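Home | Notebook | Projects | Rigs | Parts list | Log in

Grullholm bench notebook - teleop teaching, PC teardown task
Jan 16, 2022

Long day on the desktop tower, so I'm getting this down while I still remember which episodes were garbage. Goal is still the Rurkgate set: teach the arm to work inside an open case, cables and drive and all, with one of us driving and the recorder running. I did most of the driving today and my thumb knows it.
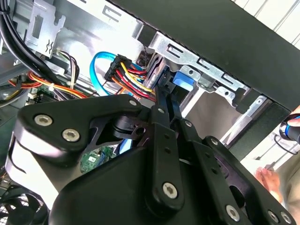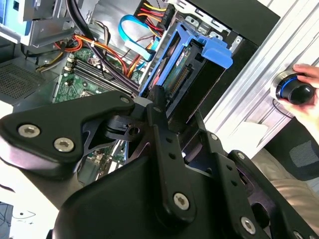

Gripper down inside the tower both times, with the power wires and the blue SATA cable right there waiting to be snagged.

Bassi thinks we're going in too fast and that the policy will copy every nervous little wiggle I make over the connectors, so the demos should be slow and a bit boring, even if we get half as many. I grumbled, then went back through the morning batch and, well, yes. There's a wobble before nearly every grasp where I'm hunting for depth. It's my habit and I don't want the arm to inherit it!

So, for the afternoon I tried it the slow way:
- stop above the target, count to 2 in my head, then close
- approach from the same side every time (I kept switching, no idea why)
- if I touch a cable I didn't mean to touch, finish the episode anyway and tag it "contact" so we can decide later

Kept 16 episodes, threw out 6. Last good one is saved as run 3062. Two of the rejects were me forgetting to start the recorder, which I'd like to blame on the new Arkar build, but the button is exactly where it was in October.

The wrist view is the thing I'm least sure of. The fingers take up so much of it that when I'm lined up properly I can hardly see what I'm lining up with, and I end up leaning over to peek at the case with my own eyes. The arm can't do that, so those demos are teaching it with information it'll never have. Bassi wants a full batch driven from the screen only, no peeking. I'll hate it, but let's do it next session and compare the success rates.

Also to do: recheck grip force before we go near the memory slots, and rename the morning folder - "final_new_b" isn't helping anyone.

Last updated: this entry edited once
2 comments | 6 shares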